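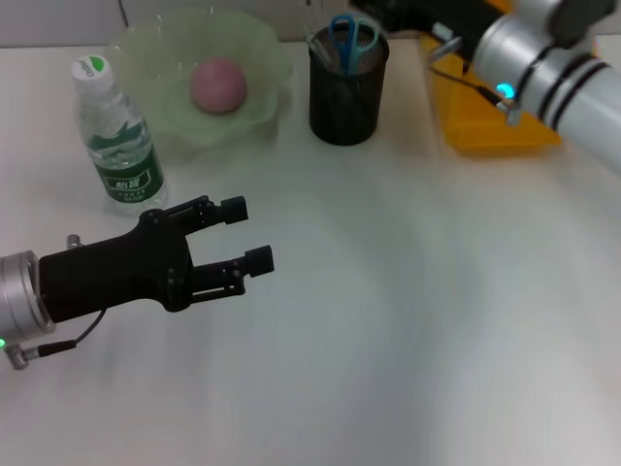

Budgeting for a second bench: notes from the Gumthorpe planning round

May 8, 2023

The planning round for next year's equipment closes in June, and I have been asked more than once how the figure for the second two-armed bench was arrived at. I set out the reasoning in full, as the summary sheet allows only a single line for each request.

The arms themselves are the simplest part of the exercise. Ullard and Oosthuizen have both quoted for a matched pair with grippers, and the two offers are close enough that price will not decide the matter. Delivery terms, the length of the warranty and the cost of a replacement wrist weigh more heavily. Oosthuizen offers 9 months on moving parts, which I consider short for a bench in daily use. Ullard offers longer cover but charges separately for the control software after the first year, and that charge must be entered as a running cost.

The items that were missed last time were the small ones. Cables, connectors, spare finger pads and fixings were all bought piecemeal from the general stores account, and nine separate orders were raised before the first bench was in regular service. The new request carries a single line for these, with 2 spare sets of pads per gripper from the outset.

I have also made provision for everyday objects. A bench intended for picking and placing requires things to pick and place - bowls, bottles, pen holders, soft balls, plastic bins - and these wear out or go missing. The sum requested is £167. It is modest, but it should be stated openly and not absorbed elsewhere. 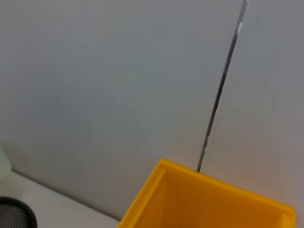
Peltero wrote, on reading a draft of these notes, that the allowance for objects was sensible but that I had left out staff time altogether, and that setting up a bench between tasks had cost their own group far more in hours than any of the hardware had cost in repairs. They advised entering those hours as a line of their own.

I accept the point, and the request has been amended. Setting-up time now appears under staffing, with a note that it should be reviewed after the first quarter. The remaining question is whether to lease or to buy. Leasing spreads the cost across two budget years - an advantage at Gumthorpe, where capital is released only once a year - but neither supplier will allow a leased arm to be fitted with third-party grippers. I have asked both to confirm this in writing and will add their replies to this page when they arrive.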